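Brestow packing room moves small goods to open wire baskets

13 May 2021

The mail-order packing room at Brestow has replaced its closed plastic totes with open wire mesh baskets for all boxed goods under 40 centimeters in length. The change took effect this week at the first packing tables and will reach the remaining ones by August.

Under the old method, long flat cartons were stacked upright in totes and pulled out one at a time at the sealing station. Corners were crushed at the bottom of the tote, and labels could not be read without lifting the contents. A check of 397 orders in the spring found that damaged cartons were the most common reason for repacking, ahead of wrong items and missing slips.

The new baskets are made by Druditz. They have a square wire grid on the base and sides, so a packer can see from any side whether a basket has been cleared. Each one stands at the left of the table, with the middle and right kept free for handling. Cartons are laid flat on the tabletop first, checked for dents and open flaps, and then placed in the basket with the long side against the back wall. The limit is four cartons to a basket.

Tabletops have been cleared as part of the same work. Tape guns, slips and filler paper now sit on a shelf supplied by Akau, and power leads are routed to the wall outlets behind the tables. 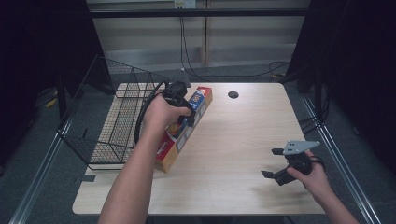

Cartons longer than the limit still go to the floor pallets, as do soft packs and anything in a mailing tube. Returns are handled separately in the Khondokar annex, where the plastic totes will stay in use until stocks are worn out.

Packing times have not changed much so far. The first two days were slower - packers had to learn the new order of steps - and by the third day the rate was back to some 40 orders an hour per table. Repacking figures for the new baskets will be compared with the spring check after the last tables have been converted.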